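# Do I have to sort small parts before giving them to a repair café, or can I just hand over the tub?

**Yetunde Eze**

Hello all, hoping someone can talk sense into me. My uncle ran a little mending business from his garage and when he moved into a flat he left me everything that wouldn't fit in the van. Most of it's gone now (the bench went in an afternoon, people love a bench) but I'm stuck with the small stuff. Screws, washers, hinges, those brass cup hooks, fuses, drawer runners, odd castors, bits of Stekinholm shelving, all tipped in together over the years. I counted one ice cream tub on a rainy evening and got to 202 pieces, and there are 9 tubs the same size, so I'm guessing we're not far off 2,000 things in all.

The repair café at Lumbao said they'd take "useful fixings" but the lady on the phone was in a hurry and I didn't like to ask what useful meant. Do I need to sort it first? By size? By type? I've got a toddler and about one free hour a night, so if the answer's "every screw by length" I might cry. I'd like it out of the hall by December.

---

**Ronaldo Manalastas**

Just take it down. They'll be glad of it. Worst they can say is no and then you've had a nice drive out.

---

**Rowena Pascual**

Please don't just take it down! Sorry Ronaldo, but I've done the Friday sessions at a café like this for years and a mixed tub goes straight under the table and stays there. We've got one from before I joined.

You don't need to go mad though. What I'd do is three passes and no more.

First pass, get the rubbish out. Anything bent, rusted through, chewed in the head or that you can't put a name to. Be harsh. Fuses with no rating you can read should go too, and I'd keep fuses and anything electrical out of the donation altogether unless the café has asked for it. Ours won't touch second-hand plugs.

Second pass, split by what the thing does. Screws in one, nuts and washers in another, hinges and hooks together, castors together, and flat-pack bits in a bag with the make written on. People come in asking for Stekinholm shelf pegs all the time because you can't buy them loose any more, so yours will be fought over. Same goes for the plastic feet off Adance wardrobes if you find any.

Third pass is only for the screws. Wood screws one side, machine screws the other. If the end's pointy it's wood, if it's flat it's machine. Leave the lengths, we do that ourselves over tea and I rather enjoy it.

For the tipping out, use something wide with sloping sides so you can push the stuff up the edge and pick it off. A roasting tin's fine. Flat trays are a pain, it all skids off on to the carpet, and with a toddler about you don't want that. Run a magnet in a sandwich bag over it as well, it lifts the steel out and leaves you the brass, then you turn the bag inside out and everything drops off.

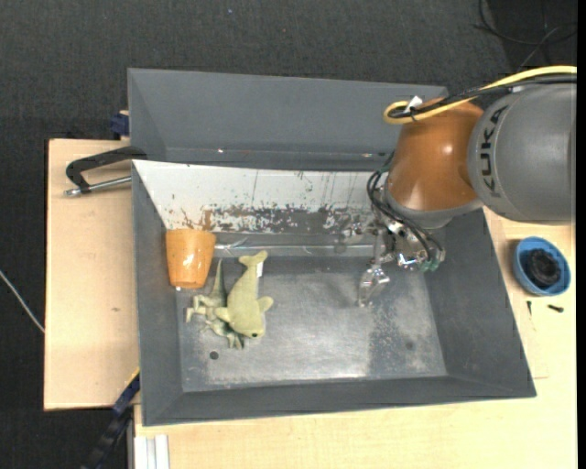
*Big metal bin with sloping sides*

A tub took me a bit under an hour once I'd got going, with the radio on. The first one is miserable because you keep stopping to look at things. Old takeaway boxes are best for the sorted bits, write on the side and not the lid, lids wander.

Oh, and ring Lumbao back on a quiet morning and ask if they've got room for castors. They're bulky and we turn them away half the year.

---

**Wyn Landeg**

Agree with nearly all of Rowena's, but check the brass cup hooks before you part with them. If they're old solid ones they go for decent money in a job lot, and Kandis in the arcade used to buy them by weight. No idea if they still do. I'd also keep a jam jar of mixed screws back for yourself, you'll want one the week after it's all gone.

---

**Yetunde Eze**

Thank you Rowena, three passes I can manage! Did the first tub tonight with the roasting tin and found my uncle's spare door key, so that's one mystery sorted. Eight to go.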